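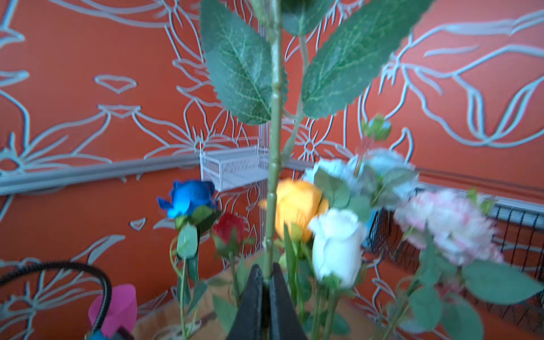
Câmera do punho, tarefa "flores", garra fechada na haste da rosa artificial.

**Chamado 1,471 - episódios rejeitados na validação**
Projeto: Sengar
Estação: Cestitz, bancada 4
Aberto em: 07/12/2023
Prioridade: média
Estado: em observação

**Problema**
O validador da Cedia recusa episódios da tarefa "flores" com o erro `grip_state mismatch`. O vídeo mostra os dedos fechados na haste, mas o registro grava a garra como aberta. Nas outras tarefas o erro não aparece.

**Verificações**
- Sincronismo entre câmera e juntas: normal.
- Reinício do serviço de gravação: sem efeito.
- Repetição com um bloco de espuma no lugar da haste: episódio aceito.
- Leitura bruta da garra: com a haste entre os dedos, a abertura fica muito perto de zero e o filtro descarta o valor como ruído.

**Causa**
O limite mínimo do filtro foi definido em março, para objetos mais grossos. Uma haste fina cai fora da faixa e o estado volta para o padrão, "aberta".

**Correção**
Limite reduzido no perfil Faller, só para esta tarefa. Gravados 10 episódios de teste depois da mudança: 8 aceitos, 2 recusados. Nos dois recusados o operador soltou a haste antes do marcador de fim - erro de operação, sem relação com o filtro.

**Pendências**
- Reprocessar os episódios antigos a partir da leitura bruta. Não apagar nada antes disso.
- Incluir no roteiro do operador: manter a garra fechada até o marcador de fim.
- Confirmar com a Cedia se o validador aceita dois perfis no mesmo lote. Até a resposta, enviar "flores" em lote separado.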